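Esel Hand-Held Gripper, Class Set
Reading time: 2 min
Print this page | E-mail this page

The Esel is a two-finger gripper worked by hand. Nolholm supplies it to school robotics classes and clubs as a set of 4, in a case with spare tips. Students use it to practice picking and handing over before they write any code for an arm.

The fingers are gray and black with yellow tips. The tips wear first and can be changed without tools.

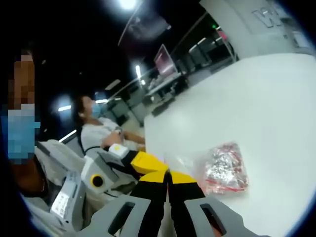
Each set comes with the Juditska workbook, which has 11 table exercises and a score sheet. Most groups get through two exercises in a class period. The recommended age is 13 and up.

Soft items are the hardest part of the workbook. A clear plastic bag gives the tips very little to hold, and it swings once it is off the table. Students take it by the top and keep the lift slow.
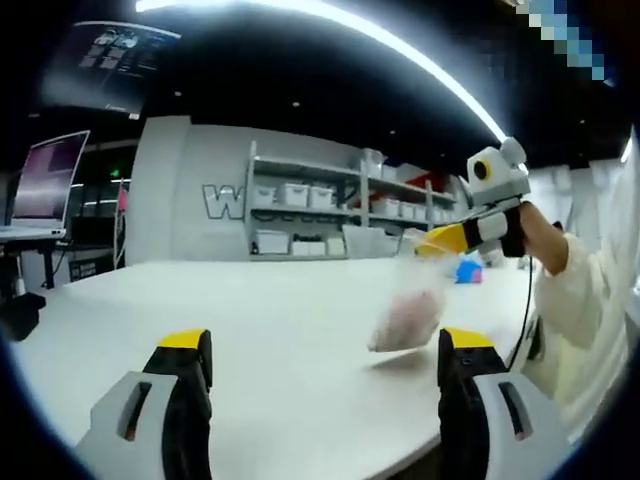
Setting up a table
Use a plain table with room to work from two sides. Put one item down at a time for the first exercises. Open the fingers fully before reaching, and close them only when both tips are level with the item.
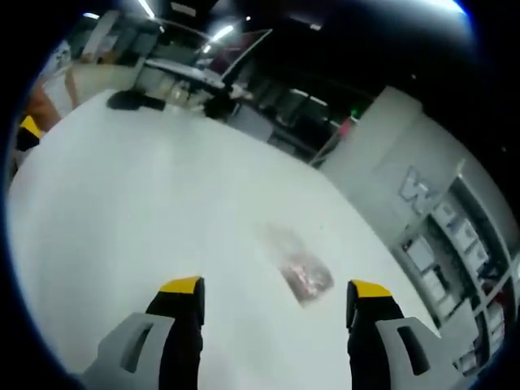
Ordering
Sets ship within 2 weeks. Orders for the Grønli student competition in October should reach us by 17th June. Clubs that already own a set can order the workbook or tips separately. Single grippers are sold as replacements only.

Related items
Esel replacement tips, yellow
Juditska workbook, second edition
Grønli competition table kit
Nolholm carrying case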